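Leltamham Growers Board > Fruit and Vines > Pruning and Training

Topic: Cut back hard or leave the extra cane? (cold hardy reds)

claybank_rows wrote:
Hi all, long-time reader and only an occasional poster. I have 32 vines on the slope behind the house, all planted the same spring, and I've been going back and forth with myself all winter about how hard to prune them. The plant tags from Forsyth said moderate vigor. Well, mine must not have read the tag! Last summer the shoots were over the top wire before I'd even put the tomatoes in, and the fruit in the middle of the canopy never colored up the way I wanted. My neighbor says take them down to two buds a spur and be done with it. I'm a softie and hate to cut that much off. What would you folks do?

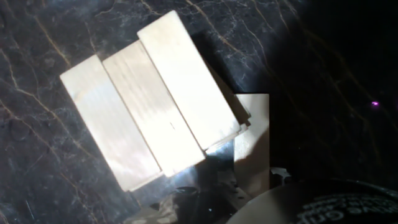 Newsletter No. 26

mudboots wrote:
Welcome out of the shadows, claybank! I'd side with your neighbor, mostly, but I'd wait. If you get late frosts like we do out past Proltham, leave the canes long until the buds are swelling and then go back for your final cut. I lost most of a crop one year by being tidy in February, and I've been a happily lazy pruner ever since. It also gives you a nice excuse to stay in by the stove.

oldtrellis wrote:
I'm going to disagree with both of you, and I hope you'll take it kindly. Cutting a vigorous vine harder is asking it to grow harder. All that root is still down there wanting to push, and if you leave it only a few buds you get a few great big bull canes and shade all over again. Leave more buds and let the vine spread itself out. I went from short spurs to long canes on my worst row and the growth calmed right down by the second summer. 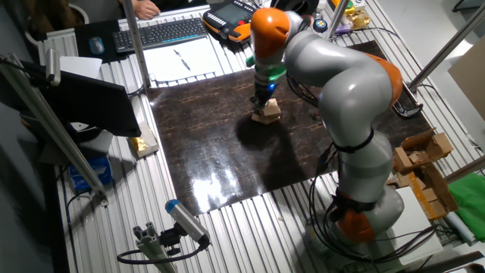 Page 31

mudboots wrote:
Fair enough, but then you've got more clusters than the vine can ripen, haven't you? My season's short. I'd sooner have fewer bunches that taste like something.

oldtrellis wrote:
So thin the clusters after they set! It's an afternoon's work with a pair of snips and a radio. I do mine on a Sunday with a thermos of coffee and I look forward to it, to tell the truth.

claybank_rows wrote:
This is so helpful, thank you both, even if now I'm more torn than before. I should have said that it's heavy clay here and I've never fertilized, so it isn't that.

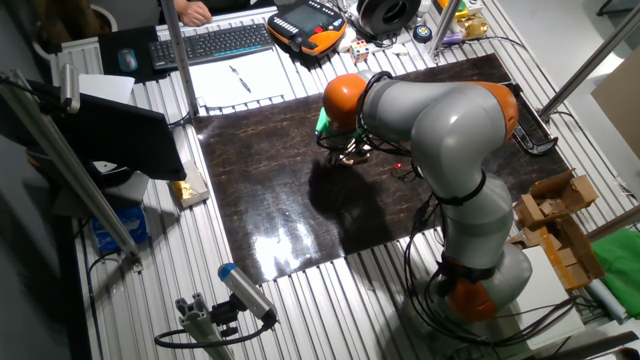 sivungate_sue wrote:
Clay holds on to a lot of water, and I'd bet that's half your vigor right there. Before you settle on a bud count, draw the row out on paper and mark where each cane will go along the wire. I do mine at the kitchen table, and a glossy dark brown surface with a marbled look, like the board in the picture above, is miserable for it with a lamp on, all that white glare coming back at you, so I lay an old towel down first. Then I carry the drawing out and tie colored yarn on what stays. Everything without yarn gets cut, and I don't let myself argue with it. I also let the grass grow right up under my vines on the Sivungate side, and it drinks up plenty of the extra.

mudboots wrote:
Seconding the grass, there's something oldtrellis and I can probably agree on.

oldtrellis wrote:
We can! Mark it on the calendar. 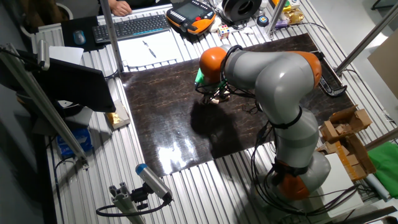 Robot arm over the marbled board

claybank_rows wrote:
All right, I've talked myself into half and half. The upper rows get long canes, the lower ones get your late spur cut, mudboots, and the grass can come in under everything. I'll post again after bloom and let you know how the shoots look.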